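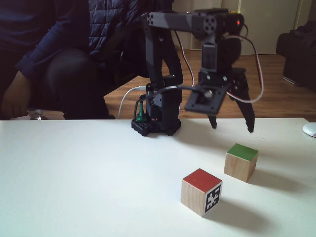 **Melina Bakalis** – member, wood and paint section
Posts: 256

**Painted tops on small cubes, which finish for handling every day?**

Hello all. I make sets of wooden cubes for a learning center in Jidusdale. Pale wood, one color on the top face only, the other faces stay natural. The red one and the green one you see are from my second set. On the red one there is also a black-and-white square marker on a side face, and this is where my questions begin.

The order is 40 cubes. They will be picked up and put down all day on a white table, so every dirty finger mark will be seen. What I would like to know:

1. Do I seal the natural faces, or only the painted one?
2. How do you keep the paint from going over the edge into the grain?
3. Is a paper marker under varnish a good idea, or does it turn yellow?

I use Plavar water-based color, two thin coats, and I sand by hand between them. I don't have a spray booth, only a brush and a good window.

---

**hasp_and_staple**

Seal everything. If you seal one face and leave five open, the cube takes moisture on five sides and not on the sixth. On a small piece maybe you will never notice it, but hand grease on raw wood you will notice in one week.

For the edge: one coat of clear on all the faces first, let it dry, then tape, then color. The clear closes the grain and the color has nowhere to run.

---

**Ashley Haslam**

I disagree with sealing everything. I made blocks for my nieces and varnished all six sides. They were slippery and they stacked badly. Raw wood has some grip. Now I paint the one face, wax it lightly and leave the rest alone. When they get dirty I give them a quick rub with 240 paper and they are new again.

Also I like the red one very much. It's a good strong red next to pale wood.

---

**hasp_and_staple**

You can't sand a face that has a marker on it, Ashley. And who will sand 40 cubes at a learning center?

---

**Ashley Haslam**

Fair about the marker face. Still I would not put gloss on the others. If you must seal, use matte.

---

**Melina Bakalis**

Thank you both. Matte was also my feeling, the gloss on my first set made white spots from the lamp and the people there complained. With the marker it is worse, they told me the black and the white must stay flat and clear.

I forgot to say that I glue the marker with ordinary white glue. On two of the cubes from the first set a corner lifted.

---

**oddgrain**

White glue has water in it and the paper swells, then shrinks when it dries. So the corners go up. Try a spray adhesive, or print on sticker paper and press it with a small roller. Leave a white border around the pattern and round the corners of the paper very slightly with scissors. A sharp corner catches the fingernail.

About yellow: oil varnish yes, always. A water-based matte, I have pieces from years ago and the paper is still white enough. Test your printer ink first! Mine made a gray cloud when I brushed over it.

---

**Jultonberg_Joe**

Why glue paper at all? Cut a stencil and paint the squares directly on the wood. It lasts longer.

---

**oddgrain**

With a brush, on 40 cubes, with edges straight enough? Good luck.

---

**Jultonberg_Joe**

I did 30 with a stencil for a game set and they came out fine. You dab with a sponge, you don't brush. But OK, my pattern was a simple star.

---

**Melina Bakalis**

I think the stencil is too much for me, the patterns are not all the same. I will try the sticker paper.

I made a test this evening on some leftover wood – clear coat first, tape, then green. The edge is much cleaner than before. I pulled the tape while the paint was still a little soft. On another piece I waited until it was dry and it took a thin line of paint away with it.

One more question. Does somebody know Akgül brushes? The shop has a flat one for a good price and my present brush is losing hairs into the red.

---

**hasp_and_staple**

I have the wide one. Wash it twice before the first use and pull gently on the hairs, some will come out. After that it is a decent brush.

---

**Ashley Haslam**

Or use a foam roller and you have no hairs. Post the green test piece when it is dry, I want to see that edge.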